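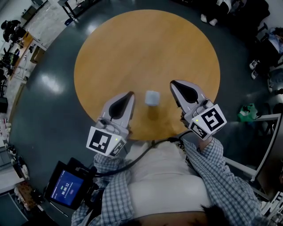

A round wooden table with a small pale blue-gray cube on top.

Fonano to open furniture repair workshop in Iltport

ILTPORT - Furniture maker Fonano will open a repair and refinishing workshop in Iltport in December. The workshop will take in tables, chairs and small cabinets from households across the city and return them ready for use.

The workshop is on the ground floor of the former Pavliuk print shop, next to the Stestetti market hall. Fonano signed the lease in spring and has spent the months since then replacing the wiring, putting in dust extraction and building a separate room for finishing work. The space measures 300 square meters, with a customer counter at the front and a loading door on the market side.

Most of the work will be on solid wood tables. Common jobs include water rings, burn marks, loose legs, split tops and old varnish that has turned sticky. The workshop will also reglue chairs, fit new drawer runners and replace missing hinges and knobs. It will not take upholstered furniture, pianos or outdoor furniture at this stage.

Customers do not need to have bought their furniture from Fonano. Any maker and any age of piece will be accepted, provided it can be carried through the loading door by two people. Pieces with active woodworm must be treated before they are brought in.

Repairs will be priced after an inspection at the counter. The inspection is free, and customers will get a written quote before any work begins. If a piece is not worth repairing, staff will say so, and the customer can take it home or leave it to be used for parts. Delivery inside the city limits will be offered for a flat fee - the price list will be posted at the counter and on the Fonano website before opening.

The company tested the service last year from a corner of its Iltport warehouse. It received 1137 repair requests during the trial, more than the warehouse could handle alongside regular orders. Dining tables made up the largest group, followed by kitchen chairs. Many requests came from people who had inherited a table and wanted to keep the top but change the color.

The workshop will also sell oil, wax, wood glue and sanding paper in small quantities for people who prefer to do the work at home. A printed guide to caring for oiled and varnished surfaces will be available free at the counter.

Bookings for inspections open in November. Customers are asked to send the measurements of the piece and a short note on the damage. Walk-in visits will be possible after 2 p.m. once the workshop is open.

About Fonano
Fonano makes and sells wooden furniture for homes and small offices. Its warehouse and showroom are in Iltport.

Media contact
Fonano press office, Iltport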